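"Ein Messer muss man zuerst am Griff verstehen"

Vitória Caldeira hat eine kleine Werkstatt in Prustitz, in der sie Küchenmesser und anderes Besteck für die Küche repariert. Ich habe sie am Dienstag, 26. Juni 2018, dort besucht und fast drei Stunden mit ihr gesprochen. Sie hat Tee gekocht, und gleich am Anfang musste ich meine eigenen Messer auspacken, die ich in einem Handtuch mitgebracht hatte.

"Die meisten Leute zeigen mir die Klinge", sagte sie. "Ich schaue aber auf den Griff. Die Klinge kann ich in zehn Minuten schleifen. Ein Griff, der locker ist oder der jahrelang in der Spülmaschine war, macht viel mehr Arbeit."

Angefangen hat sie in der Küche des Gasthauses Wannasri, wo sie sechs Jahre am kalten Posten stand. Dort gehörten die Messer dem Haus und wurden von allen benutzt. Wer zuerst kam, nahm das beste. "Meine Kollegin Piyumi Wijesinghe hatte kleine Hände und bekam immer das große Kochmesser, weil sie den späten Dienst hatte. Am Abend tat ihr das Handgelenk weh. Ich habe ihr dann einen alten Griff schmaler gefeilt. Der Chef war zuerst böse, danach wollte er auch so einen."

Aus dieser Gefälligkeit ist langsam ein Beruf geworden. Heute kommen Privatleute, zwei Restaurants und ein Altersheim zu ihr. Eine Preisliste hängt an der Tür, doch viele Kunden handeln trotzdem, und sie lässt es zu, wenn das Stück ihr gefällt.

Ich wollte wissen, ob Holz oder Kunststoff besser sei. Diese Frage hört sie offenbar oft, denn sie seufzte ein wenig. "Das ist eine Frage der Gewohnheit. Holz ist angenehm, wenn man lange schneidet. Man muss es ölen, zweimal im Jahr genügt, ich mache es im Januar und noch einmal im Sommer. Kunststoff kann man vergessen, im guten Sinn. Aber er wird manchmal rutschig, wenn Fett daran ist."

Wichtiger als das Material sind für sie die Nieten. Steht eine Niete auch nur ein wenig hervor, spürt man sie nach einer halben Stunde in der Handfläche. Sitzt sie zu tief, sammelt sich Schmutz darin. Sie fährt deshalb mit dem Fingernagel über jeden Griff, bevor sie überhaupt das Licht einschaltet. 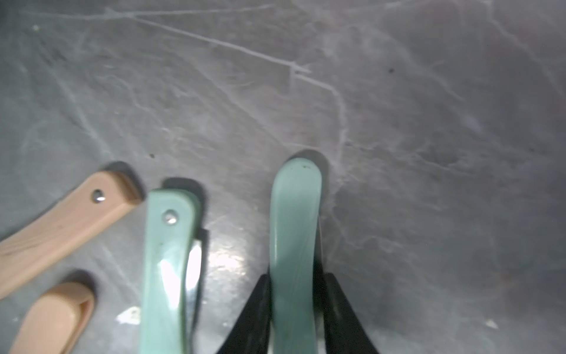 Wie oft sollte man zu Hause ein Messer schleifen lassen?

Einmal im Jahr reicht bei normalem Gebrauch, wenn man dazwischen ab und zu einen Wetzstahl benutzt und die Messer nicht lose in der Schublade liegen.

Über die Schublade konnte sie sich richtig ärgern. Dort stoßen die Klingen aneinander, und beim Suchen greift man leicht in eine Schneide. Sie empfiehlt eine einfache Leiste an der Wand oder einen Einsatz mit Fächern. Ihre Kundin Encarnación Montoya habe sich einen solchen Einsatz selbst aus Resten gebaut, und er sei besser als vieles, was man kaufen könne.

Farbige Griffe findet sie praktisch. Im Wannasri hatte jede Farbe eine Aufgabe, und man musste nicht nachdenken, welches Messer für den Fisch war. Zu Hause braucht man nach ihrer Meinung kein solches System. "Aber wenn jemand sein Obstmesser an der Farbe erkennt, dann nimmt er nicht das Brotmesser für die Erdbeeren. Das ist schon viel."

Und wie viele Werkzeuge braucht eine Küche? Sie zählte an den Fingern ab: ein großes Messer, ein kleines, eines für Brot und einen Kochlöffel, den man mag. "Also 4 Sachen. Alles andere ist Freude, und gegen Freude habe ich nichts."

Am Ende hat sie mein ältestes Messer behalten. Der Griff habe einen Riss, den ich nie bemerkt hatte, und sie wolle ihn neu leimen. Ich kann es nächste Woche abholen. Die anderen beiden hat sie mir geschliffen wieder in das Handtuch gewickelt und dazu gesagt, ich solle mir bitte eine Leiste kaufen.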